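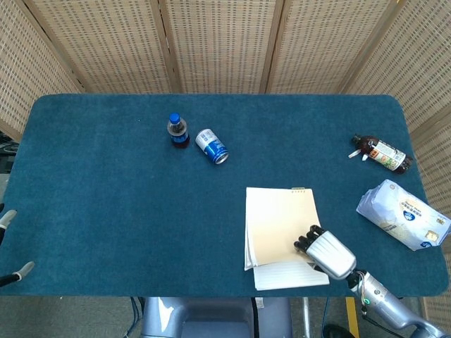
Reading time: 2 min

Tables

I have been clearing this table in the same order for most of the year, and the order is now stable enough to write down. The surface is a dark teal, felt-like mat with rounded corners. Felt-type surfaces hold crumbs and show every drop, so the sequence is built around liquids first and paper last.

Containers with liquid still in them go first. The soda bottle with the blue cap counts, as does anything else standing. Check the cap, lift straight up, carry it upright to the shelf. I do not drag bottles across the mat – the base catches on the pile and the bottle tips.

Cans are second. The silver and blue one was on its side, open end toward the lower right, and a can in that position gets picked up by the middle with the opening turned upward before it travels anywhere. Tariq Sial squeezes them first to save space in the bin. I have asked him to do this over the sink.

Small glass-type bottles are third. The brown one with the cream and orange label is narrow enough to roll, so I lay these parallel to the short side of the table if they have to wait. Dark cap stays on until the bottle is at the recycling, then cap and bottle separate.

Wrapped packages are fourth. The white one with the blue oval logo was partly over the right edge, which is a bad place for it. My rule is a hand's width of clear mat on all sides. Glossy wrap slides on most surfaces but grips reasonably well on this one, at least until half the weight is past the edge.

Paper is last. The notepad stays in the lower center, spiral at the top, and gets squared up once everything else is gone. The cream top sheet has started to fan away from the lined pages. A clip at the top edge does nothing for the bottom corners, so I put the pad under a heavy book overnight – the 278-page Rutley catalog is the right size.

The woven screen behind the table needs separate treatment. It is five panels of tan weave with a lot of small openings, and dust settles in all of them. Soft brush on the vacuum, lowest suction, top to bottom, one panel at a time. Damp cloth on the darker uprights only. I did the whole thing in July and it took 93 minutes, including folding and unfolding.

Shazia Lodhi asked whether the mat can be washed. I have only used a lint roller and a barely damp sponge, working from the middle outward. Next on the list is a second mat in the same color, if Jolama still carries it.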